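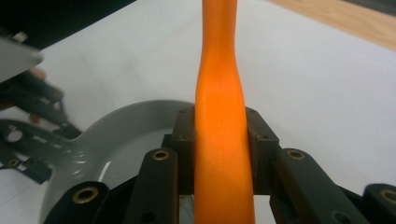

Nalthorpe Robotics Club: Two-Handed Tasks, Project Gallery

The two-handed manipulation project ran from February to July in the Kekana lab. Students wrote task definitions, performed each task with a pair of hand-held grippers, and checked the recordings before they were added to the club set. The target for the year was 2,000 accepted episodes across all tasks. The gallery covers the sweeping task, which took up most of the spring term.

An episode is one complete performance of one task by one operator. It starts with both grippers open and clear of the objects and ends when both tools have been put down. Anything touched by a bare hand between those two points is marked as a reject. Operators are allowed to pause. They are not allowed to restart within the same episode.

Work was divided into shifts of two students. One operated, the other reset the table and kept the log. Roles changed at the halfway point of the shift, mostly to rest the operator's forearms. The linkage on these grippers is stiff at the closed end of its travel, and holding a handle shut through a full sweep is more tiring than it looks.

Sweeping, task version 2

Version 1 of the task used a single gripper and a dustpan taped to the table. It was dropped after the first month. The taped pan removed the part of the problem the club wanted to study, namely how one hand holds a tool steady while the other pushes material against it. Version 2 frees the pan and assigns one gripper to each tool. The written procedure specifies pan in the left, brush in the right, for all operators including left-handed ones.
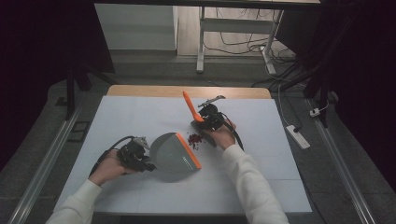 Contact between the pan and the surface decides whether a sweep can work at all. If the operator lifts the handle by a few millimeters, the front edge rises with it and material goes underneath. The club tried several pans and kept the type with a rubber lip, because a compliant edge tolerates a small error in handle height. The orange lip on the gray pan also contrasts with the pale sheet, so a reviewer can find the front edge in the head view without stepping through at full size. The dark red granules were kept for a similar reason. Brush strokes are short and directed toward the mouth of the pan, and the left hand is expected to stay still until the stroke is finished.

Grip on the brush handle

Smooth handles rotate between the finger pads. A rotation of the brush changes the bristle angle, and the next stroke then scatters material to one side. Operators were told to close fully on the handle before moving and to regrip over the sheet, away from the pile, if the brush had turned. A regrip is logged but does not count as a reject.

Cable routing

Each gripper has its own cable, led off to its own side. Crossing the cables was the most frequent setup error in the March log. A crossed pair pulls on both wrists as soon as the hands separate, and the operator tends to compensate without noticing. The setup sheet now has a line for it, to be initialed before the first episode of the shift.

Reset

The partner returns all material to the center of the sheet, places the pan and brush in their start areas, and calls ready. Start areas are given as zones, with no outlines drawn on the sheet. Outlines were tested and removed, on the grounds that they would appear in every recording and that a trained policy could come to depend on them.

Review

Every episode was viewed once by a student who had not been on that shift. Sweeping accounts for 900 accepted episodes. The main causes of rejection, in order, were material left outside the pan at the end, a tool dropped during pickup, and recordings stopped too early. The last of these was reduced by adding a count of two seconds after the tools are released.

Software and next steps

Recordings were trimmed and labeled with Grelum, the club's own script collection. Its trim function still fails on episodes with a long pause near the start, and those were cut by hand. A Plellow build of the training code runs on the lab workstation overnight. First results on sweeping are limited to pan placement; brush control has not been evaluated.

Version 3 of the task is in draft. It adds emptying the pan into a bowl, which requires the left gripper to tilt the load without losing its hold on the handle. Members who want to take part in the trial shifts should read the draft procedure and complete the gripper calibration exercise first.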